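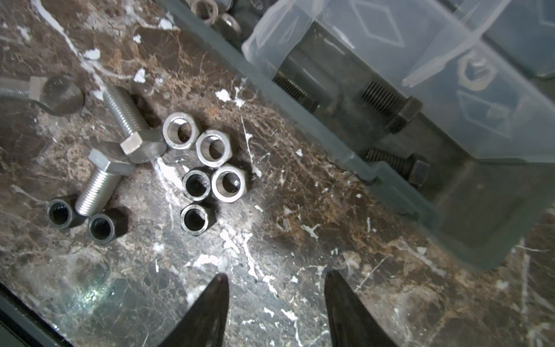
Ilse joined the robotics club of Vorngate in the winter when her family had moved to Ornero, and for the first month she spoke to the machine more than to the people. The machine did not mind her accent. It was called Cropper, and it had one arm and two black fingers, and its whole duty was to learn the difference between a bolt and a nut. On the brown stone the silver pieces were easy to find, even for a tired person, but the black nuts hid themselves between the white veins, and Ilse thought that if she were a black nut she would do the same. Beside them stood the clear plastic box with more dark bolts in it, and she did not like to think about those yet.

The rule of the competition was simple. Every team must show a record of 1,000 attempts before it could enter in May. An attempt was one pick, good or bad. The number was written in a blue notebook, and after each evening the one who held the controls signed the page.

"You sign too small," said Piet, who was the oldest. "The judge will think you are ashamed."

"I am not ashamed. It is how I sign."

He turned the notebook to look at it again, and then he gave her the controls.
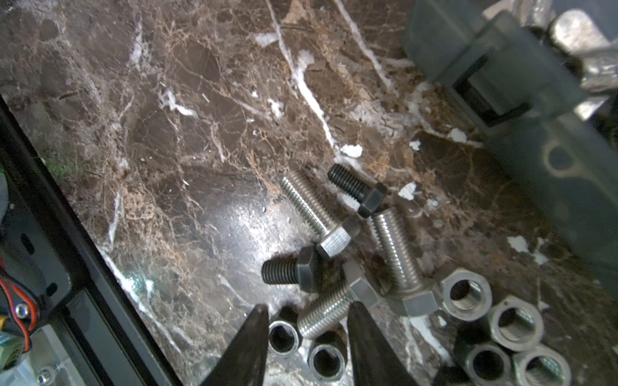

Marjorie Mottram
January 29, 2018
Fiction

On the evening of attempt 27, Ilse put all the pieces close together, bolts across bolts, one black head lying over a silver one. Piet said this was too early. The team from Prodby, he said, laid their pieces out in straight rows like soup spoons, and Prodby had won last year.

"Then in May they will be good with spoons," said Ilse.

She brought the arm down slowly. The fingers opened, and one long silver bolt lay with its thread in the space between them. She had learned that she must not look at the fingers. She must look at the place where the fingers will be. Her grandfather had taught her this with a bicycle and a narrow bridge, in another language, and she was surprised to find it in her head now.

Cropper closed its fingers, lifted, and the bolt slipped out and rang on the stone. Everybody in the room turned round.

"Bad," said Piet, and wrote it down.

"Bad," she agreed.

They made 17 more that evening. She asked for the black bolt which lay almost flat, and she missed it, and asked for it again. Piet stopped giving advice. At some moment he pulled a second chair to the table and began to tell her which way the heads were pointing, because from his side he could see it better. He spoke quietly, as one speaks to a driver in fog. "Left a little. No — your left."

The winter went on like this. The notebook became thick and its corners became soft. When they were past the number which the rules asked for, they forgot to stop, and it was Piet who noticed that the last line on the page said 1,006.

"We have done too many," he said.

"Is it forbidden?"

He read the rules again, all the pages, with his finger under the lines. It was not forbidden. Ilse signed at the bottom, a little larger than before, and asked him to push the nuts together again, the black ones in the middle this time.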